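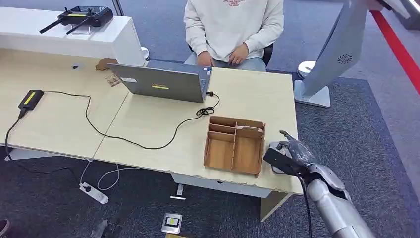 La cuestión que nos ocupó durante la primera mitad del año puede formularse con brevedad: ¿en qué medida la cámara de muñeca contribuye a la política aprendida cuando ya se dispone de una cámara situada a la altura de la cabeza? En entradas anteriores de este blog sostuve que la contribución era menor. Los resultados obtenidos en junio obligan a matizar aquella afirmación, y procedo a exponerlos con el detalle que permite este medio.

El conjunto de datos, al que internamente denominamos Trudik, consta de 1.581 demostraciones teleoperadas de manipulación sobre mesa. Cada episodio se registra de forma simultánea desde la cabeza y desde la muñeca, con sincronización por marca temporal y sin recorte posterior. Tras la revisión manual se descartaron 291 episodios, en su mayor parte por desfase entre los dos flujos de vídeo. Floarea Bucur se encargó de esa revisión y redactó el protocolo de exclusión, que se publicará junto con el código.

Sobre los episodios restantes entrenamos cuatro variantes de la misma política: solo cabeza, solo muñeca, ambas cámaras con fusión temprana y ambas cámaras con fusión tardía. La arquitectura, el número de pasos de entrenamiento y la normalización de las acciones se mantuvieron idénticos. La evaluación comprendió 378 ensayos, repartidos por igual entre tres tareas: retirar un objeto de un compartimento, depositarlo en otro y entregarlo a una persona sentada al otro lado de la mesa.

En las dos primeras tareas, la variante de fusión tardía superó con claridad a las demás. El error predominante de la variante de solo cabeza se producía en los últimos centímetros de la aproximación, cuando la propia mano oculta el objeto. Este comportamiento era previsible y coincide con lo que Hertta Keskinen había anticipado en su memoria de estancia, en la que proponía ponderar la cámara de muñeca en función de la distancia estimada al punto de contacto.

La tercera tarea presentó un patrón distinto. La variante de solo muñeca, competitiva en el agarre, se degradaba de manera notable durante la entrega.

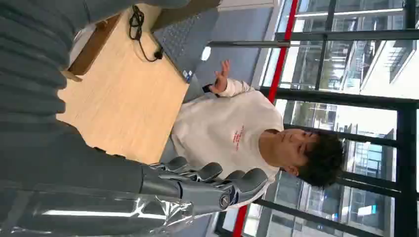
La explicación que consideramos más plausible atiende a la composición del campo visual. Durante la entrega, la cámara de muñeca cambia de orientación con cada giro del antebrazo, y el fondo pasa a ocupar una fracción considerable de la entrada. La red debe separar la posición del receptor de elementos que carecen de relación con la tarea, tales como los ventanales, los reflejos o el edificio exterior. La cámara de cabeza ofrece, en cambio, una referencia estable respecto de la mesa y de la persona.

Para contrastar esta hipótesis sustituimos el fondo por texturas aleatorias en una parte de los datos de entrenamiento, siguiendo el procedimiento Vukadinović descrito en nuestro informe interno. La degradación se redujo casi a la mitad en la variante de solo muñeca y apenas varió en las de dos cámaras. El resultado es compatible con la hipótesis, aunque no la demuestra: el aumento de datos pudo actuar también como regularizador general.

Deben señalarse dos limitaciones. Todos los ensayos se realizaron en una misma sala, por lo que nada puede afirmarse acerca de la transferencia a otros entornos. Asimismo, los receptores conocían la tarea y es probable que adaptaran su postura al movimiento del robot.

Queda pendiente la comparación con el codificador Bruslow, cuyo entrenamiento no ha concluido. También se está revisando el criterio de éxito de la entrega, que en su redacción actual no distingue entre un objeto soltado a tiempo y uno retenido con exceso de fuerza. Las observaciones sobre este último punto pueden dejarse en los comentarios de la entrada.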